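# Small-town February, or why I went back to Faltcombe

Hello again! It's been a quiet month on here, so grab a cuppa, because I've got a fair bit to get through.

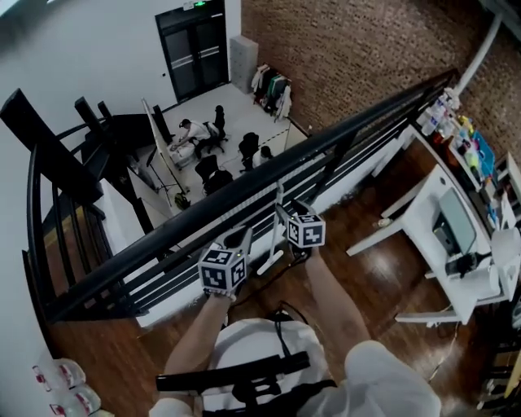 *Up on the top floor, looking down past the brown wood floor to the balcony edge.*

So, the big thing this month is that I've finally got serious about learning to swim properly. I grew up two hours inland where the nearest water was a dam with leeches in it, and I've spent my whole adult life doing that polite head-up breaststroke that fools people at barbecues. Then in February I moved back to Faltcombe, and my place turned out to be five minutes' walk from the pool, so I'd run out of excuses.

I signed up for the adult beginners' class on a Wednesday, 6 am (I know, I know). It's $20 a session, and for that you get a lane, a kickboard that smells like 1987 and an instructor with the loudest voice in the southern hemisphere. The first week I swallowed so much water I didn't need breakfast. The second week I made it to the end of the pool with my face in, grabbed the wall like a koala and grinned at everyone. What a feeling!

Breathing is the bit that gets me. I can do it on the left side, no worries. On the right I roll over like a capsized tinny and lose my legs completely. The trick that helped was humming on the way out, which sounds daft but stops you holding your breath. If you've got another one, please stick it in the comments, because I'm still all over the place past 36 metres and I'd love to be able to do a full 50 before the outdoor pool shuts for winter.

Goggles! I went through 2 pairs before finding some that didn't leak. The first were too wide and the second gave me a headache right between the eyebrows. The ones I've ended up with are plain grey kids' ones from the bargain bin, and they're brilliant. I'm not too proud.

In other news, Pimo the cat has forgiven me for the move. She sulked in the laundry for the best part of a week and now sleeps on my swimming towel, so I turn up to class looking like I've been rolled in ginger fluff. I've also been going to Lozano on the corner for a flat white after training and, look, the almond croissants are undoing all my good work. They heat them up for you without being asked. I've stopped pretending I'll just have the coffee.

I've been keeping a tally of my metres on the fridge as well, and as of this morning it's sitting at 2,353. The odd three are from the day I got a cramp straight off the wall and had to hop back, but I'm counting them!

Next week is backstroke. I've been told to expect water up the nose and to bring a nose clip, so I'm off to rummage through the bargain bin again.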